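Rodolau User Forum > Methods and Results > Imitation learning

Masking the wrist view at close range: my results with Rodolau on two arms

tidal_gear
Posted 5th September

Dear all,

I want to share a result which I did not expect, and I would like to hear if somebody has seen the same.

We train a policy on our two-arm station. The inputs are the joint positions, one fixed camera and one camera on each wrist. The policy code is Rodolau with the default image encoder, no depth. The task is to take a flat box or case from the table, turn it, and put it down in a different direction. The training set has 1,404 episodes, all by teleoperation. The test is 52 trials per policy, with start positions I fixed before any training.

The method is very simple. During training, when an object covers most of the wrist picture, I replace that wrist picture by its blurred version with a certain probability. I call it near-view masking. It is applied only in training, never in the test. To decide "covers most of the picture" I use a segmentation mask and a threshold. The fixed camera is never changed.

What I see: with masking, the policy makes the second grasp more often, and it hesitates less after the lift. Without masking, it often stops in the air with the object close to the wrist camera, as if it waits for something. I think the policy learns to read small details of the print on the object, and these details are different for each object, so on a new object it is lost.

I am not sure about this explanation. Please tell me what you think.

plumbline_ok
What is the difference in numbers? "More often" can mean anything with 52 trials.

tidal_gear
You are right, I should have written it. I did not put it in the first post because one seed is still training and I do not like to publish half of a table. I will add the full table when it is finished. At the moment the direction is the same in both finished seeds.

plumbline_ok
2 seeds is very few. I had an ablation last year that looked the same in the first two and then flipped in the third. I would not build an explanation on it yet.

wobblefish
Cool idea though! We had exactly this stopping in the air thing with Premeo and I always blamed latency. We never looked at what the wrist camera was seeing at that moment (stupid, I know). Do you have the blur strength somewhere? And do you blur both wrists at the same time or each one on its own?

tidal_gear
Each one on its own. If the object is close to one wrist only, the other wrist stays sharp. The blur is strong, no print can be read after it, but the large color regions and the outline of the object stay. I tried also to make the picture fully black and this was worse than no masking. I believe the outline is needed for placing.

quietnode
I don't agree with the explanation, sorry. If the policy was reading the print, you should see the failure mostly on new objects. Do you? In your post you say "on a new object it is lost" but then you describe the stop as something general. My guess is simpler. When the object covers most of the view, the wrist picture hardly changes from one step to the next, so the policy gets no sense of progress. In a set of human demonstrations there are always pauses in exactly this phase, when the operator thinks about the next move. The network copies the pauses. Your blur just makes the wrist stream less trusted, and the policy leans on the fixed camera, where the motion is visible.

You can check it. Cut the pauses out of the training set and train without masking.

tidal_gear
Thank you, this is a serious point. I looked through the episodes this afternoon. I found 194 with a long pause after the lift. It is more than I thought, and I am the operator in most of them, so I have only myself to blame.

About the new objects: yes, the stop happens also on objects from training, but less. So maybe both explanations have a part. I will train one policy with the pauses removed and without masking, and one with both changes.

plumbline_ok
Please keep the same start positions for all of them. And report the stops separate from the failed grasps, they are different errors.

Makris_bench
On our bench we went the other way. We don't touch the wrist picture, we change the background instead, because I suspect the encoder has more trouble with the background than with the object. We have plain gray cloth in the Makris cell, and a policy trained there is useless as soon as somebody puts a different cloth. What is behind your objects? If it is plain, then the fixed camera has an easy job and of course you can afford to blur the wrist.

tidal_gear
It is not plain at all. We have patterned wallpaper on the walls of the enclosure, and the cover on the table has a print of leaves and orange flowers. So the fixed camera has a lot of texture to deal with, and the object we turn is often printed too. When the object is near the wrist, its print takes most of the picture and the wallpaper is only in the rest.

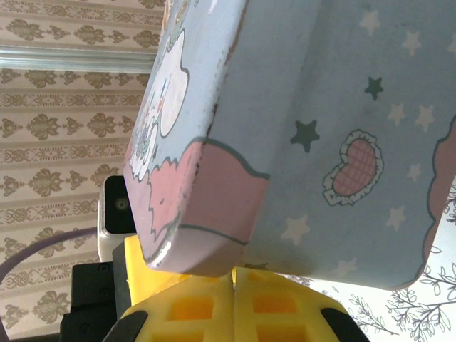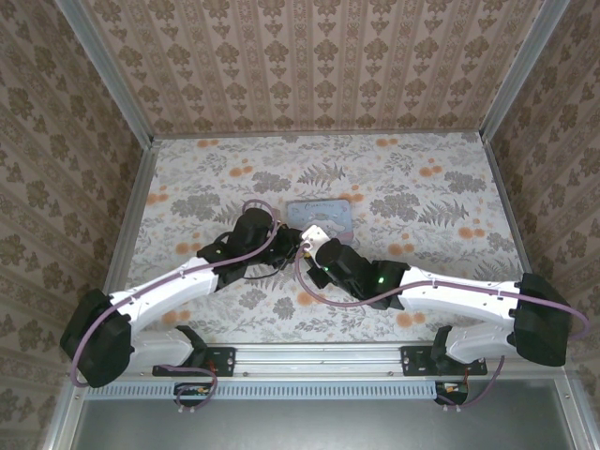
First a wrist camera with the box close to it, then the fixed camera on the same station.

Makris_bench
OK, much busier than I imagined. Then I take back the part about the easy background. I still would like to see one run with a plain cover, only to know how much of the effect is left.

wobblefish
The stars and the quilted heart are so sharp in the first one! With a view like that I can believe an encoder gets hooked on it. But quietnode's point stands, I can't tell from a still how long the arm stays like this.

quietnode
Agreed. Plot the frame-to-frame difference of the wrist stream against the gripper state and the pauses should stand out.

tidal_gear
I will make this plot. The run with a plain cover must wait, the station is reserved for the Zarkano comparison until the end of September – after that I can change the cover. The policy without pauses is in training now, nearly finished, and I will post its stops and failed grasps in separate columns as plumbline_ok asked.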